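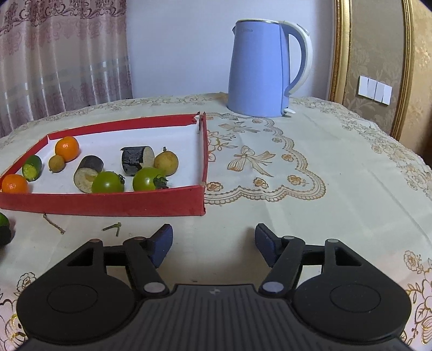

Ticket: Handheld gripper, pad comparison on produce
Opened by: Jocelyn Magbanua
Opened: 1 Oct 2023
Component: handheld gripper, finger pads, width logging
Status: Closed, with one item moved to a separate ticket

Summary

Reported finger width does not return to the same value after a firm grasp on round items. Seen with the Gillum pads. Not seen so far with the Kaimal pads on the same body. Need to know if this is the pads, the linkage or the width estimate before we choose a pad for the arm-mounted version.

Setup

Handheld body, Granuvum controller board, stock firmware. Two pad sets: Gillum (softer, ribbed face) and Kaimal (stiffer, smooth face). Items are mixed fruit and vegetables picked from a shallow red-sided tray and put down on the tablecloth, then returned. Oranges, green tomatoes and short dark-skinned pieces with a cut end were used for all runs. Width is zeroed with the fingers fully closed before each run.

Steps to reproduce

1. Fit Gillum pads, tighten, close fully, zero.
2. Open fully and note the width.
3. Grasp an orange, lift clear of the tray wall, hold for a count of five, put down.
4. Open fully and note the width again.
5. Repeat for 12 grasps without zeroing.

Expected: open width the same at steps 2 and 4, within noise.
Observed: open width reads low after the first few grasps and keeps falling. By the end of a run it is down by roughly 2 mm. Closing fully gives a negative width.

Log

Entry 1, Jocelyn
Repeated with Kaimal pads. No drift over a full run on oranges or tomatoes. Swapped back to Gillum and the drift returned. Pad screws checked before and after, no movement that I can feel.

Entry 2, hardware
Please rule out the linkage. Hold the inner links by hand with the pads off and work the trigger through its travel. If the reading is stable with no pads, we can leave the pivots alone.

Entry 3, Jocelyn
Done, 50 cycles with no pads. Reading stable. Pivots feel the same left and right. There is no load in this test, so it does not clear the linkage completely.

Entry 4, software
Width is computed from the marker positions on the fingers, not from an encoder. If a marker tilts, the estimate shifts even when the finger has not moved. The Gillum pad carries its marker on the pad carrier and the Kaimal has it on the finger itself. Can you save the raw marker poses along with the width?

Entry 5, Jocelyn
Raw poses saved for both pad sets and uploaded to the Drollurow share. On Gillum the left marker changes angle during the grasp and does not come all the way back. Right marker is fine. The same left finger with a Kaimal pad shows nothing.

Entry 6, hardware
Consistent with the carrier rocking in its slot. The tab on the early Gillum carriers was moulded short. Try a strip of thin tape on the back of the left tab, then run again. Do not tighten the screw further, the insert will pull out.

Entry 7, Jocelyn
One layer of tape: drift smaller but still there. Two layers: no drift over a full run on oranges. The carrier now needs a firm push to seat. Ran the tomatoes and the cut pieces as well, same result.

Entry 8, software
Checked the new poses. Left marker angle returns to its start value after each grasp. I see no fault in the width estimate. Adding a warning when the closed width goes below zero, as the user should have been told about this at the first negative reading.

Grasp notes, for the pad choice

Oranges: both pads hold. Gillum needs less trigger force.
Green tomatoes: both hold. Kaimal slips if the pad lands on the calyx, Gillum does not.
Cut dark-skinned pieces: Gillum holds across the skin. Kaimal rotates the piece unless gripped near the middle. Gripping end to end marks the cut face with either pad.
Small round fruit: Kaimal is easier to place, as the pad edge is thinner. With Gillum the pads touch neighbouring items first.
Items against the tray wall: poor with both. Approach from above with the fingers parallel to the wall. Approaching square to the wall puts one pad on the card.

Cause

Short locating tab on the left Gillum pad carrier. The carrier rocks under load and takes the marker with it.

Fix

Temporary: two layers of tape on the back of the tab.
Permanent: replacement carriers ordered from the later moulding. Expected in November. Fit to both fingers, zero, and repeat the steps above before any logging.

Data from before the tape was fitted: treat Gillum widths as unreliable. Kaimal runs can be kept.

Left open

Linkage not yet tested under load. Moved to its own ticket, assigned to hardware. Pad choice for the arm waits on that result.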